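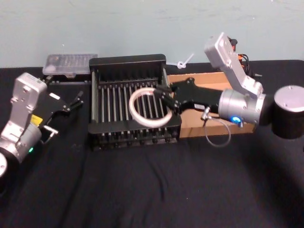 Warum reißt Leinölkitt an alten Holzfenstern zuerst am unteren Falz?
Weil dort das Wasser steht. Der Wetterschenkel trocknet als letztes ab, das Holz quillt und schwindet stärker als an den Seiten, und der Kitt macht die Bewegung nach ein paar Wintern nicht mehr mit.

3.2 Befund am Bestand

Aufgenommen im Juni 2019, Siedlung Skistcombe, 300 Flügel, alle Kiefer, alle einfach verglast. Aufnahme durch Fikre und Negussie, Nachkontrolle Ayele. Kriterien wie in 3.1: Riss, Abriss vom Glas, Abriss vom Holz, Fehlstelle. Flügel mit nachträglich aufgesetzten Deckleisten nicht gewertet, da Kitt nicht zugänglich.

Abriss vom Holz überwiegt klar. Fast immer am unteren Falz, dann in den Ecken, seitlich selten. Abriss vom Glas nur bei Flügeln, die irgendwann mit Acryl ausgebessert wurden; dort löst sich die Masse in einem Stück, dahinter schwarzes Holz. Die Westseite schlechter als die Ostseite, was zu erwarten war. Weniger erwartet: auch auf der Nordseite viele Schäden, obwohl kaum Schlagregen. Vermutlich Tauwasser von innen, vgl. Abschnitt 4. Messungen dazu fehlen noch.

Anstrich: wo die Farbe 2 mm auf das Glas übergreift, ist der Kitt darunter meist intakt. Wo sie bündig endet oder zurückgeschnitten wurde, nicht. Der Zusammenhang ist deutlich, aber die Bewohner haben unterschiedlich oft gestrichen, das lässt sich nachträglich nicht trenen.

Abb. 3: Tisch mit schwarzer Decke, zwei Roboterarme, Greifer des linken Arms geöffnet.

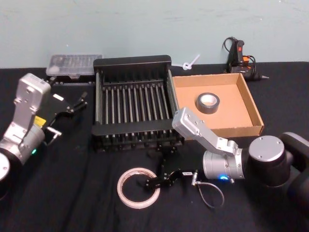 3.3 Probereparatur

Zwei Kitte im Vergleich, Skallton (reiner Leinölkitt) und Urkex (Leinöl mit Harzanteil). Falz jeweils bis aufs gesunde Holz geräumt, mit halbverdünntem Leinöl vorgestrichen, einen Tag gewartet. Bei Abdulla-Flügeln (Bezeichnung nach der Bearbeiterin Zewditu Abdella) ohne Vorstrich, als Gegenprobe. Erster Anstrich nach Hautbildung, Zeitpunkt nach Fingerprobe, also nicht streng vergleichbar.

Ergebnis nach dem ersten Winter, Kontrolle im Januar: ohne Vorstrich beide Kitte am Holz abgerissen, Skallton früher und auf größerer Länge. Mit Vorstrich nur vereinzelt Haarrisse. Urkex lässt sich bei Kälte schlechter ziehen, klebt am Messer, die Fase wird unsauber. Demissie hält den Unterschied für eine Frage der Übung. Kann sein.

Offen bleibt die Haltbarkeit über mehrere Anstrichintervalle. Auch das Räumen selbst wäre zu untersuchen: beim Ausstemmen gingen mehrere alte Scheiben zu Bruch, mit Infrarot deutlich weniger, allerdings dauert es länger und die Ecken werden schnell zu heiss. Näheres dazu in 3.4.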